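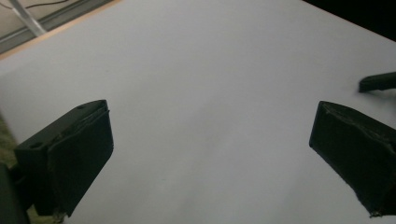 Re: [floor-list] Skatach rollout, questions before Tuesday

> The Skatach trial at the Flokley site finished with 98 percent of
> trays packed without a person touching them. We expect the same
> at Vrettos by the end of April. No positions are being cut. People
> on the packing tables will move into teaching and checking roles.

I read this twice and I still have questions, so I'm sending them to the whole list.

98 percent of what? At Flokley they pack one size of tray. We pack whatever Skollier sends us, and last week that included lids that don't match the boxes. If the other 2 percent comes back to a person, I'd like to know who, and whether that person is also supposed to be keeping up their own table.

Then "teaching." I have done two shifts of it now. You hold the grippers, you pick the thing up, you put it down, you do it again. The target on the sheet was 690 picks a shift. It is the same job with more weight on the wrists, and the pads on the fingers are getting ragged along the edges. Who orders new ones? The supply form has no line for them.

My pay slip still says packer. If it's a new role then it should have a grade and a rate, and somebody should write down what happens to it once the teaching is done. "No positions are being cut" is a sentence about today. I was here when the label printers came in and we were told the same thing -- the label desk lasted around a year.

I'm not against the machine. If it takes the bottom-shelf lifting, good, take it. But I'd want to see it run a full late shift on our mix before anybody changes the schedule, and the draft schedule by the time clock already has two fewer people on lates.

Can these go on the agenda for Tuesday please, with answers in writing? Last time we got slides.

-- a packer, lates

Vrettos floor-list | Contact the list owner | Copyright Vrettos | Back to top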